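An evening with the Rerkach arm: a visit to the Hailu shared workshop
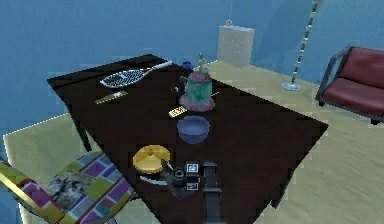

Words by Ratree Thongdee
Filed under: Visits, Home builds

I had been promising Paweena Kaewsai a visit since the spring, when she first wrote to tell me that the Hailu workshop had a robot arm on the go, and it was August before I finally got on the bus. Hailu is a shared workshop up a side street behind the canal, with a bicycle stand outside and a doorbell that you have to press rather harder than seems polite. I arrived with a tin of shortbread and was let in by a man holding a soldering iron, who took the tin from me and vanished with it, and I didn't see either of them again until the tea break.

Paweena has a bench at the far end, under the window. She is building the arm with two other members and they call it Rerkach, which was the name written on the secondhand crate the first motors came in. She told me straight away that I mustn't expect to see it juggling. Most of the work since Easter has been on the computer, in a simulated room, where a black arm and gripper reach over a long dark table and try to deal with whatever has been put there. I will admit my heart sank a little (I had pictured sparks), but I pulled up a stool and ended up staying with that screen for most of the evening.

I was very taken with the room. I had assumed a test table would have cubes on it, and there was a tennis racket, a gold cymbal with a knife poking out from under it, a blue bowl and a figurine in pink and teal with a little pale blue figure perched on top. There's a chair with a patchwork seat that I should dearly like to own, and a beaded-looking floor lamp that I'm less sure about. The furniture is shuffled from one layout to the next, and so are the wall colours, so the program can't get too comfortable with any one room. Paweena has saved 307 layouts so far and gives them no names, only numbers, though she did let slip that she has favourites.

The cymbal is the thing they argue over. A box is easy to think about, she said, because it has sides and you can get hold of two of them. A cymbal is thin at the rim and domed in the middle, and if it is tilted then the rim is at one height here and another height there, and the fingers have to come in at the right slant or they will simply push it along. Add a knife underneath and you have to decide which to go for first. I said that I would take the cymbal off and put it in the bowl, and she said very kindly that it wouldn't fit in the bowl, and that I had just made the same mistake as their planner.

The planner is a piece of software they wrote themselves and named Irier. It looks at the small square markers on the gripper to work out where the hand has got to, then picks an approach and has a go. The markers matter more than I'd have guessed. On the real arm they will be printed on card and stuck on, and she had a sheet of them on the bench, curling slightly at the corners, next to a craft knife and somebody's reading glasses. I asked if I might cut one out and was allowed to. It was a bit wonky and went in the spares drawer.

We had tea at eight. The shortbread reappeared, a good deal lighter. I got talking to some of the other members, one of whom is making a loom and one of whom was mending a toaster with great ferocity, and there was a long conversation about whether the heating should come on before October, in which I took no part.

After that I was shown the real thing, or the parts of it. The base is bolted to a slab of old worktop, and the first two joints are in and move nicely, with a sound like someone slowly opening a drawer. The wrist isn't fitted. They are waiting for a bearing from Valtus, a small supplier who have been very good about answering emails and less good about posting bearings. So far the arm has cost them 1270 pounds between the three of them, the greater part of it on motors, and Paweena keeps the receipts in a biscuit tin. She let me turn the shoulder by hand with the power off, and it was much stiffer than I expected, and heavier too. I had quite forgotten, after all that time looking at the screen, that an arm weighs something.

They hope to have the wrist on by the winter and to try it on a real table with real objects. A member has offered a cymbal. I offered a tennis racket, mine having been in the cupboard under the stairs for longer than I care to say, and was told to bring it next time.

If you would like to go yourself, visitors are welcome on open evenings from six until 10, and you needn't know anything at all. Ring the bell firmly. The stairs are steep and there isn't a lift, but the arm people will carry a laptop down to the ground floor if you ask. Bring biscuits — a bigger tin than mine.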